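List: garage-robotics
Date: August 8, 2026
Subject: Re: [garage-robotics] Sidewalk rover steers into tree shadows, anyone else?

On the earlier message, the original poster wrote:

> I have a Kirnia base with one forward camera, same as half this list.
> It drives fine in the morning. By mid afternoon it slows down and
> wanders every time it meets a tree shadow, as if the shadow were a
> curb. I have turned the edge threshold up and down until I'm sick of
> it. Is this a lens problem, an exposure problem, or is my drivable
> surface code just bad? Also, how low is everybody mounting the camera?

Oh, I am so glad you asked this, because shadows ate most of my April and I finally have something to show for it!

Short version: for me it was exposure first and code second. The lens was fine.

I was running auto exposure with the meter on the whole picture. On a low rover the sky takes up a huge share of what the camera sees, and when the sun gets into it everything on the ground shifts. My surface code compared each patch of pavement to the patch right in front of the bumper, so whenever the exposure jumped, the reference was stale and good road turned into "obstacle." I moved the metering window to the bottom 3/8 of the picture and let the top blow out as much as it likes. That one change fixed more than all my threshold fiddling put together.

The code part: I stopped asking how dark a patch is and started asking whether its texture changes along with its brightness. A shadow on asphalt still looks like asphalt, only darker. Grass doesn't. I keep a running average over 24 readings, and a patch has to disagree for 8 of them in a row before the planner hears about it. It's a little slower to react, so I also dropped the top speed. At walking pace I don't miss it.

What still fools it:

- dark patches and stains in the middle of the road (it steers around them, harmless but silly)
- a shadow with lots of little light flecks in it, which has texture of its own
- long cracks at an angle — it sometimes tries to follow one like a lane line, and I kind of love it

Camera height: mine is low, lower than I'd pick if I started over. The shell sneaks into the bottom left corner on some views, so I mask that corner out before anything else runs. Do that early! I spent a whole evening chasing a "permanent obstacle" that was my own bodywork. I also want to try the taller Yüksel mast, but the bolt pattern doesn't match and I need an adapter plate. If anybody in the Drarnholm shop has the drawing, please send it along, even a sketch on a napkin.

The body is a Homisell storage tote turned upside down with the lid as a floor. Cheap, light, easy to cut, and I can have the electronics out in 3 minutes. It flexes more than I'd like over driveway lips, so a couple of aluminum angles are going in along the long sides next.

I'd be happy to run your log through my surface code if you want to compare. 100 frames is plenty, as long as they include one of the spots where it wanders. Mine are below. 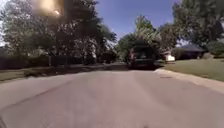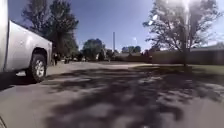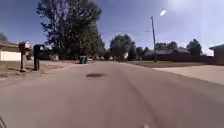
Rover views from my street. The second one has the flecky tree shadow, the third has the dark patch it likes to steer around.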